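## 3.2 天板の木目と反射条件

実験に用いた卓は、メープル調の淡色の天板をもつ木製テーブルである。以下では、食卓上の片付け作業において、天板の見えが小物の置き位置の判断に及ぼす影響を扱う。
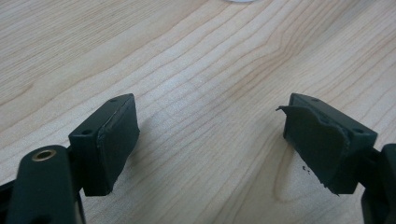

**図3** 淡色の木製天板。中央部に波状の幅広い木目がみられる。

片付け課題は、Pasell社の展示住宅内の食堂で実施した。参加者は19名で、各人が5種の小物を所定の位置に戻す作業を行った。試行時間の上限は80秒とし、超過した試行は解析から除外した。小物のうち白色の食器はNoko製に統一し、縁の形状による差を避けた。

天板の木目は細く密な線からなり、緩やかに湾曲した帯をなして流れる（図3）。中央付近では帯の幅が広がり、山形の模様が現れる。また、仕上げ面の反射により部分的に明るく見える領域が生じる。淡色の小物では、この領域と輪郭との明度差が小さくなりやすい。そこで照明は天井灯のみとし、窓には遮光布を掛けた。

置き位置のずれは、指定点から小物の底面中心までの距離として測定した。木目の帯に沿う方向と、これに直交する方向とに分けて集計したところ、平均値は前者が29 mm、後者が19 mmであった。参加者が木目の線を無意識の基準線として用いた可能性があるが、利き手の影響は分離できていない。

2月に行った予備実験では、無地の布を敷いた条件も設けた。布の皺が新たな手掛かりとなったため、本実験ではこの条件を採用していない。布を敷かない条件の測定手順は、予備実験と本実験とで同一である。除外試行の扱いは3.4節に述べる。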